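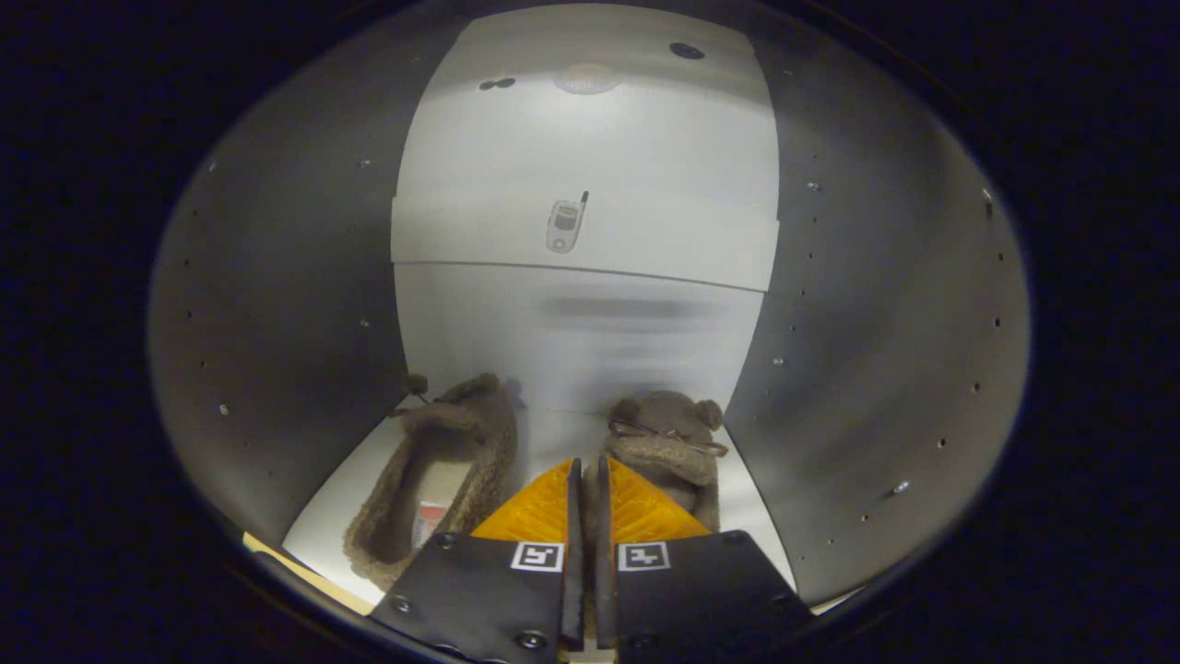
Notes on the Care of Small Lighted Enclosures

Since May of last year I have been responsible for the upkeep of the display and work enclosures in the studio I share with Modupe Onuoha and Chibuzor Sani. There are 13 of them at present. Several readers have written to ask how the interiors are maintained, and the following sets out our current practice. It replaces the shorter post on the same subject, which I have withdrawn.

The preferred interior is a plain one. A white floor, a tall white back and gray sides that curve inward will suit most small objects, and a single frosted light mounted high on the back wall is sufficient for general use. Curved gray sheet does have one drawback: it is slightly reflective, and any smear left by a cloth will show once the light is on. For this reason the sides are always done last, with a fresh cloth.

Before any cleaning begins, the light should be switched off and allowed to cool, and all loose items removed. Dust is then taken down from the top. The horizontal seam in the back wall, where one white panel meets the next, collects more of it than any other part of the interior. A flat artist's brush, held dry, will clear the seam in two or three passes. Water should be kept away from it entirely. Ms. Onuoha used a damp sponge on one of the older units and the lower panel swelled at the edge, and it has never sat flush again.

The small holes in the side walls require patience. Compressed air was tried and is no longer permitted, as it moved the dust to the floor of the neighboring unit. A soft brush attachment on a low vacuum setting is slower but satisfactory. Bolt heads may be wiped individually. They should not be tightened at the same time unless a panel is visibly loose - the sheet will pucker if one fastener is drawn in further than the others.

The white floor is the part most often marked. A mild solution of dish soap removes fingerprints and most pencil. Ink is another matter. Mr. Sani recommends a product called Zinness, and I have used it twice with fair results, although the smell remained in the enclosure overnight. The tan, wood-colored edging below the floor line should be dusted only. Soap dulls it.

Replacement sheet is ordered from Akpan. Our last order came to 269 dollars before delivery, and one panel arrived scratched. It was exchanged without argument, although the exchange took longer than I would have liked. Hanna Kushnir has asked whether Prendix would be cheaper. I have requested a quotation and will report the figure when it is received.

Bulbs are to be recorded in the green notebook when changed. The page for February is still incomplete, and I would ask those who use the studio in the evening to enter anything they remember.

Posted February 25, 2020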